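Arm Cell Inspection Checklist, Pen Handling Station
Site: Wuten workshop, bench 2
Inspected 9 June 2024, following fault report 813

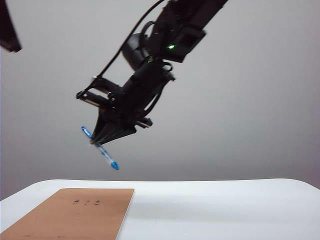 The fault: the arm made an unplanned move toward the bench during a writing job and the stop was slow to act. The cell was locked out afterward and checked in the order below. Items marked FAIL must be closed before the cell runs on its own again.

1. Emergency stop within reach of the operator — PASS
Button moved to the near side of the bench after the fault.

2. Emergency stop cuts drive power at once — FAIL
Stop took 800 ms on the first test. Limit on our sheet is 400. Relay ordered from Urent. Until it is fitted, run at reduced speed only.

3. Power indicator on arm lit when energized — PASS
Green. Do not treat it as a sign that the arm is holding still.

4. External cable secured, with slack at full reach — FAIL
No damage to the jacket, but the cable can catch at the wrist when the last joint turns all the way. Add a clip and retest.

5. Gripper holds pen without slipping — PASS WITH COMMENT
Held for 22 cycles. Fingers should be wiped down before each shift — ink on the pads was noted in the fault report.

6. Downward travel limit set — FAIL
The limit had gone back to the default after the Panditness controller update. Entered again by hand. It needs to be saved to the startup file, and the file checked after every update.

7. Work sheet flat and inside the marked area — PASS
Cardboard only for now. Thin paper lifts at the corners.

8. People clear of the arm's reach before start — PASS
Floor tape is worn on the door side. Replace.

9. Fault log saved before restart — NOT DONE
The log was lost when the controller was switched off. Copy it to the Wan drive first next time.

Result: restricted use, operator present, reduced speed. Items 2, 4 and 6 to be rechecked when the relay is in. Next full inspection in August.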